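Laundry folding stations and what happened to our piece rates

Forum: Workplace Automation > Textile care and garment handling
11 replies, showing 7

tunnel_finisher
Posted Wednesday, 6:42 am

We process household laundry under contract for Brellcombe, wash through fold. Management is bringing in a Sterutska folding cell for flat knits. The people on the fold tables are being offered "demonstrator" shifts: folding with a hand-held gripper so the motions can be recorded. Same hourly base, no piece bonus. Has anyone been through this, and what happened to the fold table afterward?

kettleback
Posted Wednesday, 7:15 am

We did it for two seasons. Ask for the recording quota in writing before anyone signs up. Ours was 488 accepted folds per person per month, and "accepted" was decided off site by Fuvent, who labeled the recordings. Anything they rejected didn't count, and the reason codes were never shared with us. On the table, I can look at a fold and know it will pass.

Tolerances should also be written per garment type. 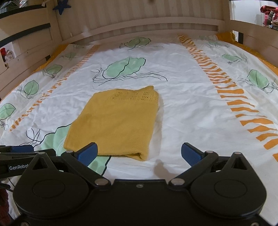 Our quota made no allowance for garment type. Pillowcases and knitwear counted the same, although a knit takes far longer per cycle with a gripper than by hand. A mustard sweater with a lace row along one edge, folded to a rough rectangle with a few wrinkles near a corner, would ship from my table. Under a strict flatness rule those wrinkles could fail it. Get the number that applies, per category, and attach it to the shift agreement.

ohm_and_hem
Posted Wednesday, 7:58 am

Disagree on the quota being the main issue. A quota can be renegotiated. The job classification can't, at least not easily. We were moved from "finisher" to "operator, general" on the first day of recording, and the new class had a lower ceiling. Of the 7 people who took demonstrator shifts, most are still under it.

I maintain the cells now (we run Sterutska on towels and Pap on shirts). The cell does towels well. It does knits slowly, and a person stands beside it to clear misfolds. That person used to set their own pace, and now the cell sets it.

tunnel_finisher
Posted Wednesday, 8:20 am

Useful, thanks. Our offer says "temporary reassignment" and doesn't mention classification. I'll ask.

grade2sorter
Posted Wednesday, 12:04 pm

Counterpoint from a smaller plant. Our fold table was losing people to wrist problems long before any cell arrived. Towels went to the machine in August and the complaints dropped. Roughly 1,000 pieces a shift went off the table and nobody was let go; two people moved to inspection and prefer it.

Hand strain on the demonstrator shifts is a separate matter. Closing a gripper for hours is repetitive work too. What we asked for, in order:

1. A cap on continuous gripper time, with rotation to another station.
Knits need the shortest blocks. The grip has to be placed right at the edge of the cloth, and the corners have to be brought out by small pulls.

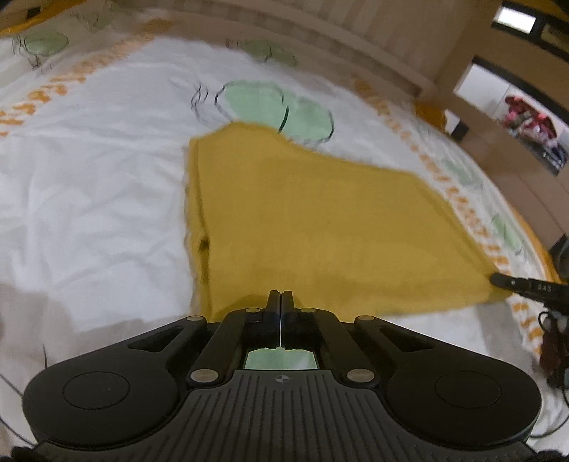 2. Reset time paid as work.
Shaking out a garment and laying it flat again between folds took up more of our shift than the folding did. The first draft counted only the recorded part.

3. A named contact who can explain rejected recordings within the same week.

4. Return to the original station at the original rate when recording ends.

kettleback
Posted Wednesday, 12:31 pm

Item 2 is the one we missed. Our sheet showed 864 minutes of recorded time in a month when I had worked a full schedule. Everything between folds was logged as idle and it turned up in my review.

I don't accept the wrist argument as a reason to drop the bonus, though. Both can be addressed in one agreement.

grade2sorter
Posted Wednesday, 12:50 pm

I didn't say drop the bonus. Ours was replaced with a flat supplement set at the average of the previous quarter. Fast folders lost a little and slow folders gained. There was an argument over that and it hasn't been settled.

ohm_and_hem
Posted Wednesday, 1:37 pm

A flat supplement is fine if it's in the base for overtime purposes. Check that. Ours was listed as an allowance and fell out of the overtime calculation.

tunnel_finisher
Posted Wednesday, 5:09 pm

Asked today. Classification stays as finisher. Reset time is "under review." No answer on the overtime base, and the supervisor had not heard of reason codes. The sign-up sheet stays open until the end of the month and so far it has two names on it.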